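What an Office Robot Costs Before It Does Anything

The robot itself is the easy line in the budget. Vorelside, a workplace services firm in Poteo, got a lease quote for a mobile unit with two arms in February and had it approved within the month. The rest of the spreadsheet took until fall.

Anayeli Magaña, who runs operations there, started with a list of 183 small jobs that get done in a client's office in a normal week. Wiping desks and watering plants came near the top. Both are short and dull, and both have to be done by hand at every site.

Before anyone priced a gripper, she had the jobs done by people and recorded from head height, one task at a time, with a cloth, a watering can and a regular desk.

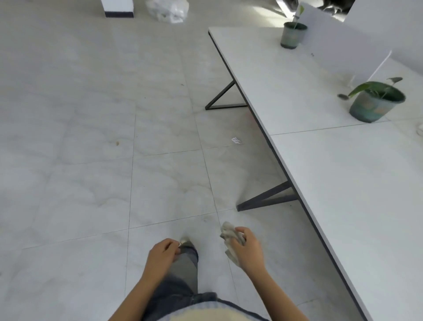

Becerra would have skipped that step and put the money into a longer trial, on the grounds that a supplier should be the one paying to find out what its machine can't do. Magaña doesn't agree. A trial tells you about the supplier's favorite tasks, she says, and she wanted numbers for hers.

The recordings cost $605 per site, mostly labor. They changed the plan in two places. Desk wiping stayed in the first phase. Watering moved to the second, because a can with a long spout takes two hands and the lease quote covered only the basic grippers. The better pair is priced separately, as are spare finger pads.

Floors got their own line. Glossy tile can confuse some depth sensors, and scraps of paper have to be either picked up or driven around. Vorelside set aside 200 hours for mapping and setup across 4 sites. 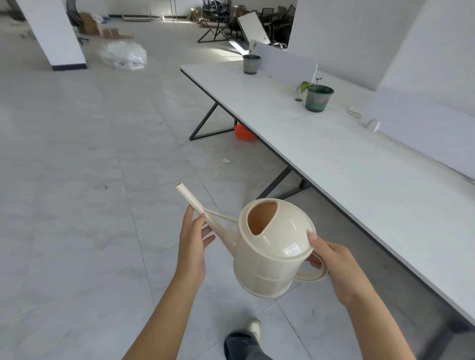

Furniture is the other cost that tends to get left out. Offices get rearranged, and every move means remapping. Magaña asked each bidder for a fixed price per remap. Stutby gave one. Two others offered an hourly rate, which she marked down as a risk.

Her budget now has separate lines for the lease, grippers, setup, remapping, staff training and insurance. The lease comes to less than half the first-year total. Bids close 2023-11-29, and the first unit is planned for a single floor with desk wiping only.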